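Weidemann and Kendwood Bring Mixed Fruit Table to Community Dining Rooms

Shared bowls give way to open tables as the program enters its second season

AKCOMBE, 3rd January – Weidemann, the produce supplier serving schools, residential homes and community kitchens, today announced the second season of its Fruit Table program, carried out together with the Kendwood dining rooms. Under the program, participating dining rooms receive a weekly crate of mixed fruit, to be set out on an ordinary table and left there through the afternoon for guests to help themselves.

The first season reached 483 households and dining rooms. Weidemann expects that number to grow to 2000 by the end of May, when deliveries will extend to the Ilavau district for the first time.

The idea behind the Fruit Table is a simple one. Fruit kept in a refrigerator drawer or at the bottom of a deep bowl is easily forgotten. Fruit that lies in plain view, on a cloth, at a height where a child or a seated adult can reach it, is picked up and eaten. The program therefore asks its partners to do without tiered stands and wrapped baskets. A table, a clean cloth and one plate are sufficient. Large citrus may go on the plate or beside it, and smaller pieces are placed toward the front.

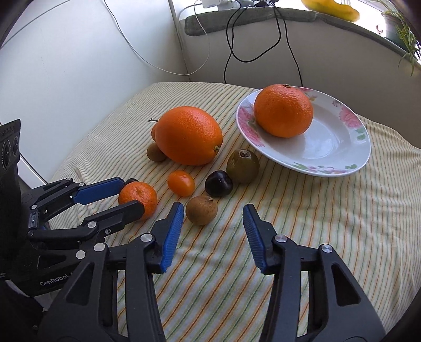 Damián Esquivel remarked that in his dining room the small mandarins had always been the first to go, and that the large citrus was left until someone offered to peel and share it. He has since asked for a paring knife and a stack of napkins to be kept at the serving counter.

Comments of this kind have shaped the new season. Crates will now contain a greater share of small fruit that can be eaten without a knife, including mandarins and small tomatoes, along with dark plums when they are available. Large oranges and grapefruit remain part of the selection and will be packed at the bottom of the crate, where they travel best. Kiwis will be sent slightly firm so that they can ripen at room temperature.

"We have learned a good deal from the people who lay these tables every week," said Rosemarie Sperling, Director of Community Programs at Weidemann. "They told us that variety matters more than volume. A guest who passes by a full bowl of one kind of fruit will often stop in front of a table with several."
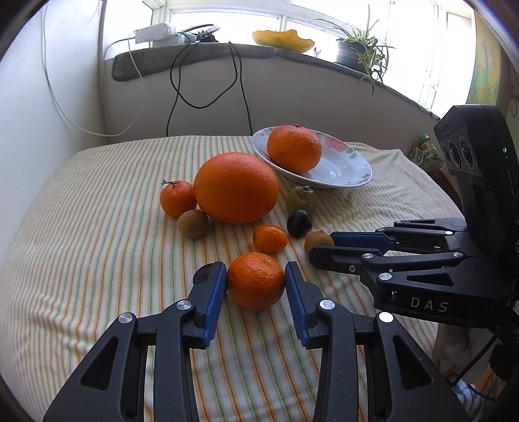

Partners are also encouraged to use whatever table linen they already own. Striped, checked and plain cloths have all been used during the first season, and Weidemann does not supply a standard cover. Cloths should be washable and large enough to hang over the side of the table – a modest overhang also helps to keep the cloth from sliding when fruit is moved.

A printed guide to storage and table setting accompanies the first delivery. It was prepared by Fabian Hauser of the Kendwood dining rooms and covers the ripening of common fruits, the rinsing of fruit before it is set out, and the removal of bruised pieces. A supply of 500 copies is available to organizations outside the program on request.

Dining rooms that wish to take part may apply in writing to the Weidemann office in Akcombe. Existing partners do not need to reapply.

Press contact: Bernd Harms, Weidemann Public Relations, Akcombe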